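Home Products Downloads Support FAQ Contact
Search the help pages Go

Fault 382: late stop of the arms near large parts
Frequently asked questions
Last changed 18 March 2024

What is fault 382?

It is a fault in the stop function of Zumix, in the two-arm bench. When a large part is placed between the arms, Zumix should make a keep-clear zone on each side of it, and an arm that enters this zone should stop at once. With fault 382 the zone is made for the old position of the part. The arm then continues to move until it touches the part, and the stop comes only after the contact.

How was it found?

It was reported by the training workshop in Hodoroagă. They had prepared a lesson with a large part in the middle of the bench and they saw contact warnings in the log, but no stop before them. We repeated the lesson in our office with the same settings. In 3,569 runs the stop was late 61 times. In all these runs the part had been moved after the start of the program.

Which versions are concerned?

All versions from the June release up to the one before the correction. The number of the version is written under Help, then About. If you have the version from before June, you do not have the fault, but you also do not have the keep-clear zones, and please do not go back to it for this purpose.

Is it dangerous?

In simulation nobody can be hurt. The danger begins when a program is tested only in Zumix and is then loaded to a real cell. A person who has seen the arms stop correctly in most runs may believe that the distances are safe. For this reason we ask you to treat every program with a large moved part as not tested, and to check it again with the corrected version.

Has there been an accident?

No injury was reported to us. One customer, at the Vullport site, had a slow contact between a real arm and a sheet metal housing. The housing was bent at one corner and the arm was stopped by its own force limit. We are still discussing with them which part of the error was ours — we think it was the larger part.

My cell has an Allov safety relay. Am I protected?

The relay works independently from Zumix and is not touched by this fault. But it reacts to the doors, the mats and the emergency button. It does not know where your part is standing, so it cannot replace the keep-clear zone.

What do I see in the log when it happens?

You see the line "contact before zone" and, after it, the number 382. If the line "zone entered" comes first, the stop has worked as it should. Please note that the log window shows the newest line at the top. Some users have read the two lines in the wrong order.

What can I do until I have the correction?

Place the part before you start the program, and do not move it during the run. If it must be moved, stop the program, move the part, press Rebuild zones and start again. Pause is not enough. After Pause the old zone remains in memory, even if the coloured border on the screen is already in the new place.

How do I check the zones after the update?

Open the two-arm bench, load a large part and move it while the program is paused. Continue at the lowest speed and bring first one gripper, then the other, to the side of the part. Both must stop before contact. Make the same check with the part in a second position, and look at the grippers from near with the closest view.

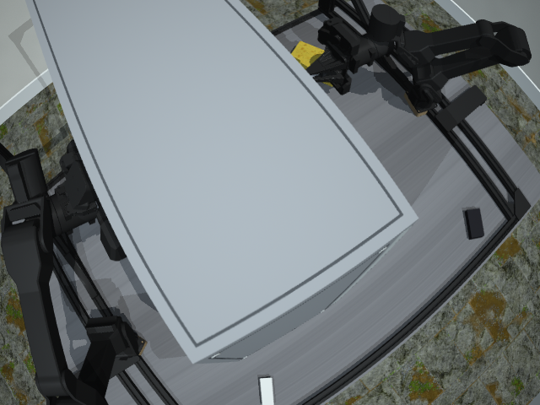
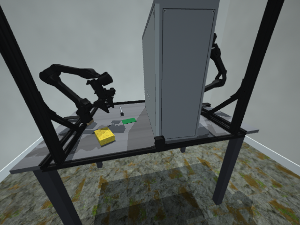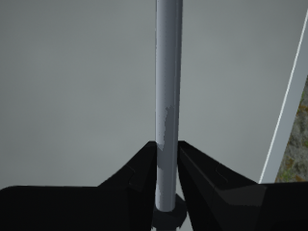
A zone must be checked on both sides of the part, and from more than one view. Many users check only the arm which they see well, and they accept the other one without looking. With the tall grey cabinet standing upright between the arms, as in the second picture, a large portion of the arm on the right is hidden behind it, and a contact there could pass without notice. Turn the view until each gripper is free to see, and only then continue. Small parts that are held between the fingers do not have their own zone in this version. They are counted as contact by intention, and they will not give you fault 382.

The check fails also after the update. Why?

Most often the project was saved with the old zones inside. Open it, choose Rebuild zones, save it under a new name and repeat the check. If it fails a second time, send us the project and the complete log, not only the last lines. We need also the speed setting, which is not written in the log.

Do I have to repeat my old tests?

Yes, if the part was moved during the run. Tests where it stood still can be kept.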